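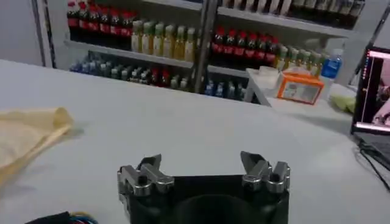
May, 6:40 a.m. Starter and water

Fed the starter at 6:00. Ratio one part starter, two parts flour, two parts water by weight. Kitchen was cold when I came down. Water from the filter jug, left out overnight. The jar had a dome on it and smelled of yogurt, less sharp than last week.

I have moved to the Wilov flour for the white portion and kept the rye from the open bag. The Wilov takes up less water than what I was buying before. First attempt with it, at my usual hydration, spread flat on the board and had to go into a tin. Today I am holding back a third of the water until after the rest and adding it with the salt if the dough will take it.

Recipe as written on the card: 700 g flour, of which 60 g rye, 14 g salt. Starter by weight to be decided when I see how fast it rises. The card is in Aranka Boros's handwriting and she does not give a starter quantity, only "enough." I asked her once and she said it depends on the month.

10:15 a.m. Mixing

Starter doubled a little after nine. Dropped a spoonful in water and it floated. Mixed flour and the first part of the water by hand, no kneading, covered with a plate. Salt and starter after the rest.

Dough took half of the held-back water and then began to slip on the bottom of the bowl, so I stopped there. Wrote the final water weight on the card in pencil. If I like the result I will ink it.

Barnabás Katona phoned during the second fold. He wants to know if I will bring bread to Festgate again. I said yes to loaves and no to rolls. Rolls last year went stale by noon and the shaping took the whole evening. He also wants the Clurnon mixer back, the one I have had since winter. It runs but the hook rubs the bowl on the slow setting and leaves a gray mark in the dough. I tried a washer under the hook and it made the hook sit too high to catch a small batch. He can have it back with the washer in a bag.

2:30 p.m. Bulk rise

Four sets of folds done, half an hour between each. Dough felt tight after the third, so the fourth was only two turns. Bubbles along the side of the bowl, edge of the dough pulling in where it meets the wall. I put a strip of tape at the starting level and it is up by half. In a warm kitchen I would let it go less far. Today I will wait for a bit more.

Notes on temperature: dough read 23 Celsius after mixing and 22 after the last fold. Oven light on with the door shut gave 29 when I tested it with a cup of water last week, too warm for this flour. Shelf over the radiator is better but the radiator is off now.

5:50 p.m. Shaping

Divided into two. Preshaped round, left uncovered on the board, then one long and one round. The long one tore slightly on the seam and I pinched it. Rice flour in the cloths this time, with a little wheat mixed in. Both into the fridge, top shelf. The lower shelf froze the bottom of a loaf in March.

Cleaned the Fekete scale. It had been reading 6 g with nothing on it. There was dried dough under the plate, packed against one foot. Reads zero now. This puts the last several salt weights in doubt, and would account for the bland loaf if I did not press tare that day. I usually do.

9:20 p.m.

Starter fed again and put away. Oven stone is in position for the morning. Plan is full heat for 45 minutes before the first loaf goes in, lid on for 20, lid off until the crust is dark. Round loaf first, long one after.

Need: rye, baking paper, a new blade for the scoring handle. Ring Barnabás about the mixer.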